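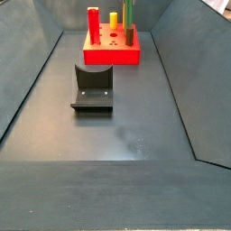 Lesego Mthembu, workshop technician

Sunday, February 10, 2019

Second go at the Ostik glue question. Lamont is still convinced the new adhesive beats the old Zulico one on damp-stored maple, and the leaflet that came with it says the same thing in larger type. I am not convinced. The leaflet doesn't name the wood, the clamp pressure or how long the joints sat before anyone pulled on them.

Cut 18 lap joints from the Trevthorpe boards, half with each glue, all from the same plank so we can't blame the timber this time. Clamped overnight. Room was colder than I would like and the heater was no help.

Pull results, in newtons. Best Ostik joint went at 2816. Sounds great until you look at the worst one, which let go before 2000 with a clean glue line and hardly any torn fiber. The Zulico joints were duller, all bunched together, and most of them broke in the wood. I'd take the dull ones for a chair. Lamont would take the 2816 and put it on a slide.

Possible excuses for the bad Ostik joint, before someone offers them to me:
- I spread it thin. Maybe. I used the same notched card for every joint.
- The bottle is old. It was opened in August, and the label gives no shelf life that I can find.
- Clamp slipped. I checked that one when I took it off and it was tight.

Also not happy with the gauge. It reads a little high when it's been left on, and it was left on. I zeroed it between pulls from the fifth joint onward, so the first four are suspect, and two of those are Ostik. Draw your own line through them. I have drawn mine in pencil.

The claim that it's ready to sand in 40 minutes is nonsense in a cold room. Tried a scrap at that point and the squeeze-out rolled up under the paper like chewing gum. Nearly two hours before it would cut cleanly - and that was the thin end.

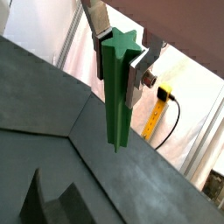 Next time

Fresh bottle, bought by us, date written on the cap. Zero the gauge before every pull. Store half the blanks dry, because at the moment we have no dry joints to compare with and "damp-stored" is doing a lot of work in Lamont's argument. Keep the broken pieces - they're in the tray under the bench, numbered on the end grain. Please don't tidy them. Heater needs a new plug.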